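My year of small meals
2024-04-07
by Gráinne Hennessy

When I moved to this city I did not know how to eat alone. At home we were many people at one table, and my aunt decided what everybody had on the plate. Here I had one pot, one spoon, and a kitchen window that looks on the parking lot behind Rimell, the shoe store.

In the first weeks I cooked the same amount as my family cooks. I made soup for 15 people and I ate it until I was angry with it. Then I stopped cooking and bought bread and cheese every evening. In April I wrote down what I spent on food since I came, and the sum was 2,732. I read this number two times and went for a walk.

My neighbor, Mrs. Mac Carthaigh, gave me the advice that helped. She said I should cook for the dish and forget about the pot. She takes out first what she will eat from, looks at it, and only after this she opens the refrigerator. I thought it was a strange idea, but I tried it the same evening with rice and one egg.
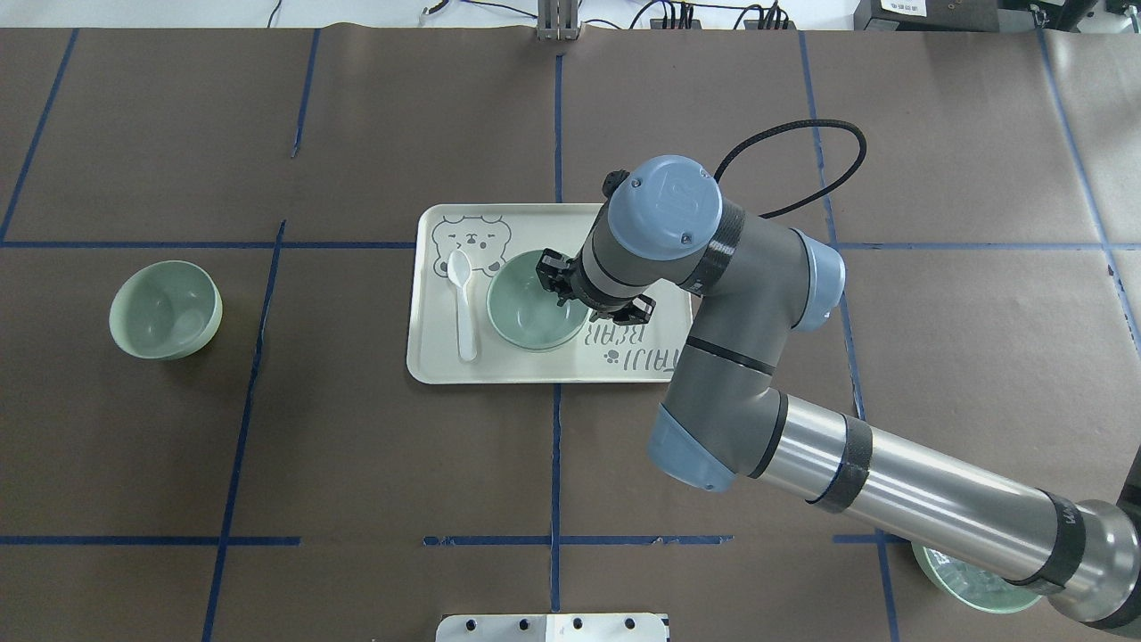 Photo: G. Hennessy

Now I buy 300 grams of rice at a time, in a paper bag, and it is enough for several dinners. I buy carrots one by one. The man at the vegetable stand was a little surprised at first, but now he asks me only "how many today?" and I am happy that I understand him without thinking.

My favorite small meal is still the one from Trorkow, where my aunt lives. You fry half an onion slowly, add a spoon of sour cream and some dill, and put it over one hot potato. She does not believe that I make it for one person. On the phone she always asks who is coming.

Sometimes somebody comes. Last week it was Mrs. Mac Carthaigh, and I cooked two potatoes and the whole onion. She brought her own fork.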